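Features / Courts

The long wait for a transcript in Tivton

The county court in Tivton hears criminal appeals on a fixed schedule, but the schedule depends on paper. Before a panel can review a conviction, it needs a certified transcript of the trial. A murder trial can run to 3000 pages, and the court has 7 reporters to produce them.

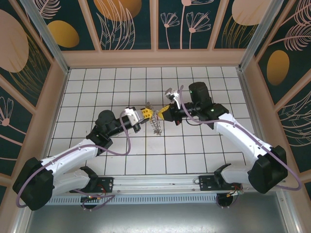
At the end of January, 430 transcript orders were open. Struan Skinner, the deputy clerk, sorts them by custody status first and filing date second. Defendants in jail move ahead of those on bail. Civil orders go last.

The court tried sending overflow work to a firm in Trujillo. Turnaround improved, but certification did not - state rules require the reporter who was in the room to sign each volume.

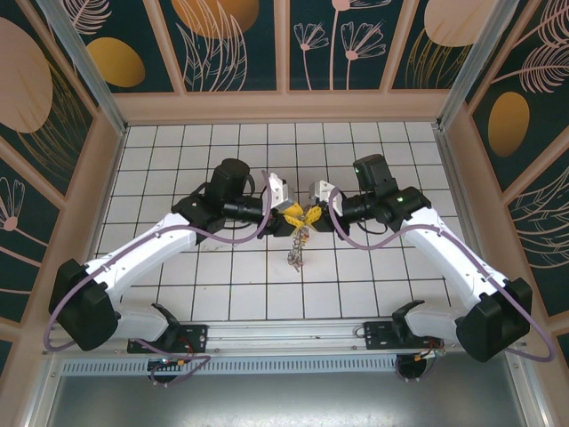 Sumaiya Wanigasekara handles appeals for the public defender in nearby Ondon. She files a motion to extend in most of her cases, and a judge usually grants it within six days. The client stays in custody while the motion is pending.

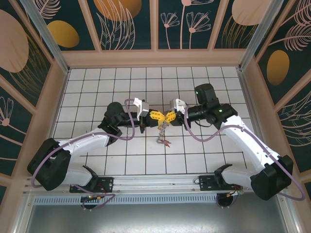 Can an appeal go ahead on a partial transcript?

Only if both sides agree in writing on which parts of the trial are in dispute. The clerk then orders those volumes alone.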